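3 材料与桌面布置

3.1 材料选择的基本考虑

字母分类活动在学前与小学低段的识字教学中使用广泛，已有研究多关注分类的结果，即儿童最终将某一字母归入哪一类，而对分类所依托的实物条件着墨较少。字母以何种材质制成，厚薄如何，散放在什么样的桌面上，收入什么形状的容器，这些条件在多数文献中仅以一句“使用常规教具”带过。本研究认为，上述条件直接影响儿童的取放方式与停顿位置，进而影响研究者对“犹豫”“更正”等行为的判读。因此本节对材料与桌面布置作较为完整的交代，以便其他研究者重复或修正。

本研究选用泡沫字母作为被分类物，选用浅色圆盘作为归类容器。泡沫字母在课堂中十分常见，价格低廉，边缘柔软，跌落时声响很小，一名儿童的失误不致引起旁人注意。木质或硬质塑料字母在预备阶段也曾试用，落在桌面上的声音常使邻座儿童抬头，分类过程随之中断。卡片字母的问题则在于难以从平整桌面上拾起，低龄儿童往往先把卡片推至桌沿再用另一只手接住，这一动作耗时较长，且与字母识别无关。

泡沫字母亦有其局限。材料较轻，儿童衣袖扫过时容易移位；表面无明显正反之分，翻面后部分字母成为镜像，另一部分则与原形无异。后一点在识字研究中尤应注意，本文第3.3节将专门讨论。

3.2 字母

正式阶段使用的字母取自Fimier泡沫字母套装，均为拉丁大写字母。选择大写字母有两方面的理由。其一，参与本研究的Botholm各园所在启蒙阶段以大写字母为先，儿童在姓名牌、衣帽钩标签和晨间点名板上所见的多为大写形式。其二，大写字母在高度上较为一致，散放时不会因升部与降部的差异而提供额外线索。

套装内字母的颜色由出厂时随机搭配，同一字母在不同套装中可能为不同颜色。研究组在预备阶段曾考虑将全部字母统一为一种颜色，以排除颜色对分类的干扰。讨论之后放弃了这一方案。课堂中的字母教具绝大多数是多色的，儿童在面对“按字母归类”的要求时，需要暂时搁置颜色这一更为醒目的特征，这种搁置本身即为分类能力的组成部分。将颜色抹去固然可使数据整齐，所得结论却难以回到课堂中使用。

各轮次的字母由研究人员按预先拟定的组合表配齐。组合表遵循下列原则：每一组内至少包含一个以曲线为主的字母，如O、U、C、S；至少包含一个以斜线为主的字母，如W、V、A、X；颜色与字形类别之间不存在一一对应关系，儿童无法仅凭颜色完成归类。在满足上述原则的前提下，具体字母由抽签决定。

字母在使用前检查边缘有无撕裂。泡沫材料经反复抓握后，细窄部位容易出现折痕，W的中间尖角与E的中横尤为明显。出现折痕的字母如继续使用，儿童会反复抚弄折痕，动作编码时难以与“确认字形”的触摸相区别，故一经发现即行替换。替换件须与原件颜色相同，以免打乱组合表。

3.3 方向可变的字母

散放的字母没有预定的上下方向。对于A、E、T等字母而言，方向的改变只影响识别速度；对于M与W而言，方向的改变可能使字母的身份发生变化。印刷字体中M与W在竖笔的倾斜程度及中间尖角的深度上通常有所区分，泡沫教具则出于模切的便利而常常将两者做得十分相近，旋转半周之后，成人亦未必能够立即判断。N与Z之间存在类似关系，旋转四分之一周即可互换，只是两者的比例差别略大。

对这一问题，既往研究有两种处理办法。一种是将易混字母剔除，另一种是在字母底边加印一道横线，以标明下方。本研究两种办法均未采用。剔除易混字母会使斜线类字母所剩无几，组合表难以成立；加印横线则引入了课堂教具所不具备的标记，儿童需要先学习横线的含义。

本研究的做法是将M与W视为同一个“字形对”，在编码时不以研究者所认定的字母身份为准，而以儿童在放置前后的口头命名或手势为准。儿童如将某一字母称为M并置入曲线盘以外的斜线盘，记为一致；称为W并作同样放置，亦记为一致。没有命名的，只记录所入盘别，不判断其将该字母看作何者。Rekha Pathak在早期的编码讨论中提出，儿童在拿起此类字母后将其转动的次数可以作为方向意识的间接指标，这一建议被采纳，相关条目见第3.7节。

U与C的情形与此相近而略有不同。两者同属曲线类，旋转后虽可能被误认，但归类结果不变，因此对分类成绩没有影响，对命名记录则有影响。O在任何方向上均无变化，翻面之后也是如此，可作为各组之间的参照字母。数据整理时，研究组首先核对儿童对O的放置是否稳定；若连O的放置也前后不一，则该轮次中对其余字母的解释应从严。

3.4 圆盘

归类容器选用Plava系列浅色圆盘。预备阶段对比了方盒、浅篮与圆盘三种容器。方盒的直角使儿童倾向于将字母沿边排列，排列一旦开始，任务便由归类转为拼摆；浅篮的边沿较高，字母落入后彼此重叠，儿童若要改变主意，须先翻找，更正行为因此显著减少。圆盘边缘低缓，字母落在其中仍大体平铺，取回亦较方便。

圆盘的颜色取浅淡者，与字母的饱和色形成区别。盘与盘之间颜色各异，便于研究人员以颜色称呼，也便于儿童在口头说明时指代。盘子的颜色与归类标准之间没有任何约定关系，蓝色字母可以进入绿色盘，红色字母亦可以进入蓝色盘。指导语中不主动说明这一点，仅在儿童询问时予以确认。

浅蓝、浅绿一类圆盘的使用带来了一项需要留意的后果。部分儿童在任务初期将字母颜色与盘子颜色相匹配，把蓝色字母放入浅蓝盘，把绿色字母放入浅绿盘，至遇到无对应颜色的字母时方才停下。这种“颜色先行”的策略在文献中已有记载，惟多见于更低的年龄组。本研究将其单列为一种过程类型，既不计入错误，也不提示纠正。

圆盘在桌面上的位置于每一轮次开始前确定，轮次之中不再移动。儿童自行移动盘子的，允许其移动，并记录移动的先后。盘与盘之间应留有裸露的桌面，供字母散放和暂存使用。研究组注意到，暂存在分类过程中占有相当的比重，儿童常将难以判断的字母从原位取出后放到另一处空桌面，待其余字母处理完毕再行决定。若盘子排列过密，暂存无处可放，犹豫的字母便会被勉强置入最近的盘中。

3.5 桌面

桌面统一为棕色，不铺桌布，不设垫板。棕色桌面与黄、红、蓝等常见字母颜色均有足够的明度或色相差别，字母轮廓清晰。白色桌面在预备阶段反光较强，黄色字母在其上不易辨认；深色桌面则使蓝色字母的边缘变得模糊。桌布虽可防止字母滑动，但其皱褶会使轻薄的字母一侧翘起，儿童会先去抚平桌布。

桌面须足够宽阔，使圆盘、散放区与暂存区同时容纳而不相互侵占。本研究所用桌面的进深为900毫米，宽度为2000毫米。对坐姿儿童而言，远侧边缘已超出舒适的伸手范围，故字母一般不散放在远侧，远侧仅在需要时放置圆盘。桌面之上除字母与圆盘外不再放置其他教具，姓名牌、水杯、文具等一律移至旁侧的矮柜。

图2为一种桌面布置：棕色桌面上有三只圆盘，左侧为浅蓝色，右侧为浅绿色，几枚泡沫字母松散地聚在浅蓝盘与桌面中央之间，浅绿盘中央略偏右处有一枚蓝色的W。散放的字母中有近似O的橙红色圆形字母、黄橙色的U形字母，以及一枚形似M或W的红色字母。

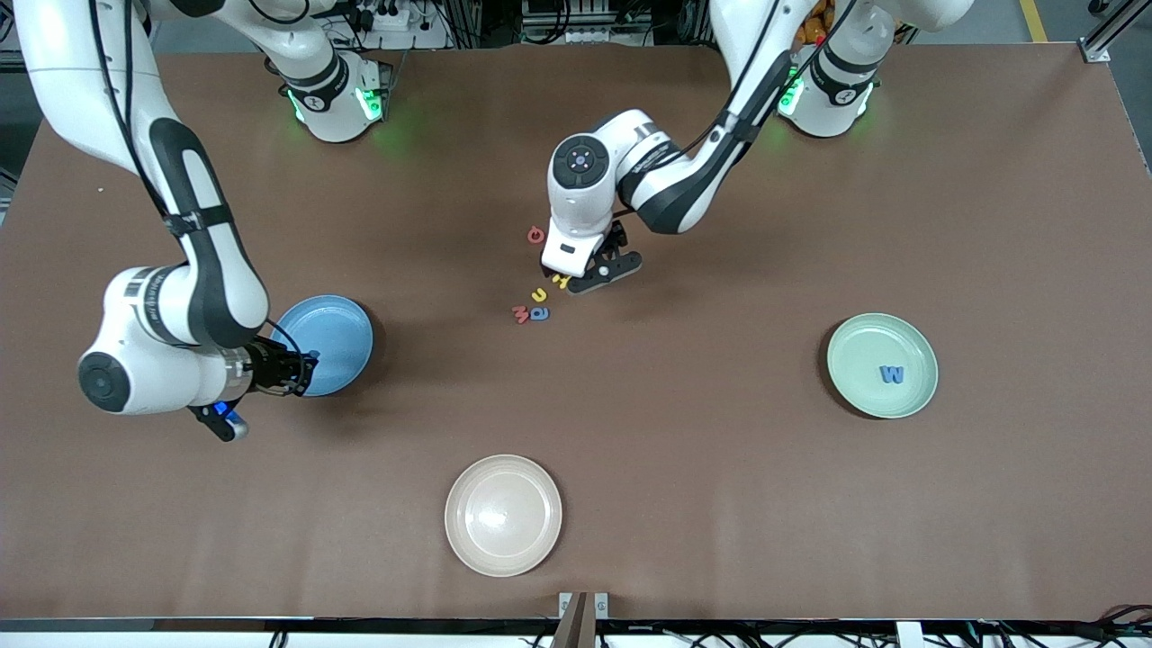
散放的方式分为聚拢与铺开两种。聚拢是指字母集中于一处而不相互叠压，铺开是指字母分布于盘间各处的裸露桌面。两种方式对儿童的搜索行为有不同的影响。在聚拢条件下，儿童多由近及远依次取用，遇到相邻的同类字母时，偶有连续取放而中间不作停顿的情形；在铺开条件下，儿童需要环顾桌面，取用的次序较多地受到颜色的吸引，黄色与红色字母往往先被拿起。铺开条件的另一特点是字母与某一盘子的距离各不相同，靠近盘沿的字母有被就近归入的倾向，研究者须对距离效应作出控制。

正式阶段以聚拢为主要方式。字母堆放的位置与各盘的距离虽不可能完全相等，但组合表保证曲线类与斜线类字母均有机会出现在靠近某一盘子的一侧，从总体上抵消距离的影响。铺开方式仅用于补充比较，其结果在第4.4节单独报告。

散放时字母之间应留有间隙，以手指能够伸入为度。泡沫字母若紧密相接，儿童拾取其中一枚时常带动其余，散放的形态随之改变，后续取用的次序也会受到影响。字母的朝向则不作要求，由研究人员自掌心轻放于桌面后稍作拨开即可，不刻意转正。刻意转正会使儿童得到“字母应当朝向自己”的暗示，从而削弱第3.3节所述方向观察的意义。

3.6 活动程序

活动在上午进行，避开进餐与户外时段。每一轮次由以下环节构成：熟悉、说明、分类、说明理由、收拾。

熟悉环节中，儿童可以随意触摸字母，研究人员不命名字母，也不回答有关字母名称的提问，仅以“你觉得呢”作答。这一环节的长度不作硬性规定，以儿童主动停手或抬头看向研究人员为结束的标志。部分儿童在此时即开始把字母放入盘中，研究人员不予阻止，待其停手后将字母取回，再进入下一环节。

说明环节使用统一的指导语：“有的字母是弯弯的，有的字母是直直的、斜斜的。请你把觉得像一家的放到同一个盘子里。”指导语中未规定盘子的数量必须用尽，也未说明哪一只盘子对应哪一类。三只圆盘而仅提及两种特征，是有意为之的安排。第三只盘子的用途由儿童自行决定，有的儿童始终不用，有的用以收纳不能确定的字母，有的则另立一类，如“有洞的字母”。第三只盘子的使用情况在后文中是一项重要的过程指标。

分类环节中研究人员不作评价。儿童询问“对不对”时，答以“你可以按你的想法放”。儿童将字母掉落至地面的，由研究人员拾起后放回散放区原处附近，不放回儿童手中。此前的预备观察表明，将字母递回手中会被儿童理解为催促，随后的放置明显加快。

说明理由的环节在全部字母放定后进行。研究人员依次指向各盘，询问“这些为什么在一起”。儿童的回答按原话记录。回答涉及颜色、形状、名称、自己或家人名字中的字母，或者与字母无关的联想，均予保留。儿童在说明过程中改变某枚字母的位置的，属于“说明后更正”，与分类过程中的更正分开记录。

收拾环节由儿童与研究人员共同完成，将字母放回布袋，圆盘叠起。收拾虽不属于分类任务，却提供了附带的信息。若干儿童在收拾时按照刚才的类别分批装袋，也有儿童改按颜色装袋，即便其在任务中已能稳定地按字形归类。由此可见，按字形归类在任务结束之后未必延续，颜色仍是儿童整理物品时更为习惯的依据。

3.7 动作单位与编码

本研究共取得146个有效轮次，其中可编码的放置动作为1376次。一次放置动作指儿童的手与某一字母接触后使其位置发生改变，并最终与之脱离接触的全过程。手指触碰而字母没有离开原位的，记为触摸，不计入放置。字母因衣袖、手臂扫过而移动的，记为偶然移位，亦不计入。

编码采用Mekonnen取放编码表，并根据泡沫字母的特点作了修订。原表为积木类教具设计，以抓握类型为首要维度，对扁平物品的适用性有限。扁平物品的拾取有其特殊之处：手指需要从侧面夹住物品的边缘，或将物品向自身方向拨动，使一边翘起后再行夹取。泡沫字母具有一定的弹性，还可以从中部按压使两端抬起。上述动作在原表中均归于“其他”，修订后分列为侧夹、拨起与按起三项。

每一放置动作记录五个方面的内容：起点、拾取方式、途中处理、落点、脱离后的行为。起点分为散放区、暂存区与盘内；落点的分类与此相同。途中处理指字母离开桌面之后至落下之前的动作，包括转动、翻面、靠近眼前、与盘内已有字母比照等。脱离后的行为包括立即取下一枚、停顿、回看、重新接触等。

停顿以2000毫秒为界。脱离接触后至下一次接触之间的间隔超过此界限的，记为停顿，并进一步标注停顿期间的视线方向；未超过的视为连续操作。该界限依据预备阶段的观察确定。较短的界限会将儿童调整坐姿、换手等动作纳入停顿，较长的界限则会漏记相当一部分比较行为。停顿的位置较停顿的时长更受本研究重视。停顿于拾取之前的，多与搜索有关；停顿于盘沿之上的，多与归类判断有关；停顿于放置之后的，则常常是更正的先兆。

盘沿之上的停顿需要单独说明。儿童手持字母到达某一盘子上方而不放下，或在两盘之间往返，均属此类。圆盘边缘没有明确的入口方向，儿童可以从任一侧接近，故“到达盘沿”以手或字母越过盘缘的垂直上方为准。字母搭在盘缘，一部分在盘内、一部分在桌面的，按照重心所在判断；重心难以判断的，记为“骑缘”，不强行归入任何一类。骑缘放置在泡沫字母中并不罕见，W、M等较宽的字母尤多。有的骑缘出于随手放置，有的则是儿童对归类不能确定时的折中，二者须结合说明理由环节的回答加以区分。

编码由两名编码人员分别进行，其后对照。意见不一致的动作由第三人裁定。裁定时不向其透露前两人的意见。争议多集中于途中处理一项，特别是转动与翻面的区别。手腕带动字母发生的倾斜不计为转动，须有手指相对于字母的明显位移方可计入。

4 结果

4.1 归类的总体形态

从最终形态来看，多数轮次形成了可以辨认的字形分类，即至少有一只圆盘内的字母全部为曲线类或全部为斜直线类。混合形态集中在含有B、D、P、R等字母的组合中。此类字母兼有直线与曲线，指导语没有为其提供唯一的归宿，儿童的处理也各有不同。将其归入曲线盘的儿童多在说明中提到“有肚子”；将其归入直线盘的儿童则提到“有根棍子”。也有儿童将其全部放入第三只盘子，理由为“它们两样都有”。就分类的逻辑而言，最后一种处理最为完备，但出现得并不频繁。

第三只圆盘的使用呈现出较为清楚的阶段性。在儿童参与的首个轮次中，第三只盘子多闲置，或被用作暂存之处；至后续轮次，有相当一部分儿童为其赋予了固定的含义。含义一经确定，儿童通常会在下一轮次沿用，即使该轮次的字母中并无相应的成员。有一名儿童在没有“两样都有”的字母时，仍将该盘单独留出，并说明“这个今天是空的”。

4.2 颜色的作用

颜色先行的策略主要见于各轮次的开头。儿童拿起的首枚字母若为蓝色，且桌面上有浅蓝色圆盘，则被置入该盘的倾向较强；首枚字母若为黄色或红色，与盘色无从对应，儿童往往在盘沿之上停顿，随后转向字形标准。换言之，首枚字母与盘色是否存在对应关系，对整个轮次的走向有一定的牵引作用。

这种牵引作用并不持久。在首枚字母按颜色放置的轮次中，多数儿童在遇到无对应颜色的字母之后改变了标准，并有一部分回头更正了先前的放置。更正的方式也值得注意。有的儿童将已放置的字母取出，重新放回散放区，如同任务重新开始；有的则直接在盘间移动。前一种方式耗时更长，但其后的归类更为一致。

未作更正的情形亦存在。儿童将首枚字母留在原处，对其余字母改用字形标准，最终形态中便出现一枚“孤立”的字母。仅从最终形态看，该枚字母会被判定为归类错误；结合过程记录，则可知其为早先标准的遗留。说明理由时，儿童对这枚字母的解释多为“它先来的”或者径直略过。既往以结果计分的研究可能将此类情形一律计为字形辨别的失误，对儿童能力的估计因此偏低。

4.3 方向与转动

M与W所构成的字形对，在途中处理中得到的转动多于其他任何字母。转动多发生在字母离开桌面之后、到达盘沿之前，少数发生于盘内，即字母已经放下而手尚未离开时。盘内转动的目的似在于使字母朝向自己，与归类判断关系较小，因为此时落点已定。

口头命名与转动之间存在关联。对该字形对作出命名的儿童，其命名多在转动停止之后；转动未停而先命名的，有时会在继续转动后改口。改口由M至W者与由W至M者均有。儿童对改口本身常表现出兴趣，有的会主动将字母再次转动，演示给研究人员看。在集体课堂中，教师通常将教具预先转正，这一发现便失去了发生的机会。

U与C的混淆较少被儿童注意。由于二者归于同一类，混淆不影响放置，儿童缺乏停下来加以区分的必要。在熟悉环节中，有儿童将U称为“马蹄”或“杯子”，倒置时称为“桥”或“门”，此类命名与字母名称并存，不妨碍其后的归类。

O的放置在各轮次间最为稳定，与预期相符。值得说明的例外是，少数儿童将O单独放入一盘，理由为“它和盘子一样”。圆形容器与圆形字母之间的相似性，是材料设计阶段未能充分预见的。若后续研究以曲线类字母为主要对象，容器的形状宜重新斟酌，或在圆盘之外另设一种形状作为对照。

4.4 散放方式的比较

铺开条件下，暂存行为有所减少。其原因可能在于，铺开之后裸露桌面上处处有字母，暂存的字母与尚未处理的字母难以区分，儿童在若干次重复拿起同一枚字母后，便不再采用暂存的办法。聚拢条件下，暂存区与散放区之间的界线较为清楚，儿童对暂存字母的记忆也较好，多能在最后阶段主动返回处理。

就近归入的倾向在铺开条件下确有表现，主要见于与盘缘相邻的字母。此类字母有时并未被拿起，而是被手指推上盘缘，形成骑缘放置。在修订后的编码表中，推入与拿起放入属于不同的拾取方式，推入之后的更正也较拿起放入之后为多。对此的解释是，推入动作所需的投入较小，儿童在作出这一动作时尚未形成确定的判断。

就教学应用而言，两种散放方式各有适宜的场合。以归类为目标的活动宜采用聚拢方式，并为暂存留出空桌面；以搜索和命名为目标的活动可采用铺开方式，由教师报出字母名称，儿童在桌面上寻找。若在同一次活动中兼顾两者，建议先铺开而后聚拢，中间的拢合过程交由儿童完成。

4.5 理由陈述

儿童的理由陈述大致可分为特征型、名称型与联想型。特征型陈述提及弯、直、尖、洞、腿等可见特征；名称型陈述提及字母的名称或含有该字母的词，以本人姓名的首字母最为常见；联想型陈述则将字母比作山、蛇、门、轮子等物。三类陈述常混合出现，同一儿童对不同盘子的说明也可能分属不同类型。

陈述与放置并不总是吻合。部分儿童的放置高度一致，说明时却只提及其中一枚字母；也有儿童能够流畅地说出标准，而盘中字母与之不符，在研究人员指向不符的字母时方作更正，或临时扩充标准以容纳该字母。例如将“尖尖的”改为“尖尖的，还有这个”。这类临时扩充在编码时记为特征型，另加标注，不作删除。

在联想型陈述中，W与M被比作山者居多，方向不同而说法相近：尖角朝上时为山，朝下时为“倒过来的山”或“牙齿”。该类陈述显示，儿童在未能命名字母的情况下，对其方向的变化已有所觉察，并能以自己的语言加以表达。此点与第4.3节关于转动的结果相互印证，其在不同园所间的差异将在第5节中讨论。

通讯作者：Rekha Pathak　｜　版权归作者所有，转载须经书面许可　｜　返回页首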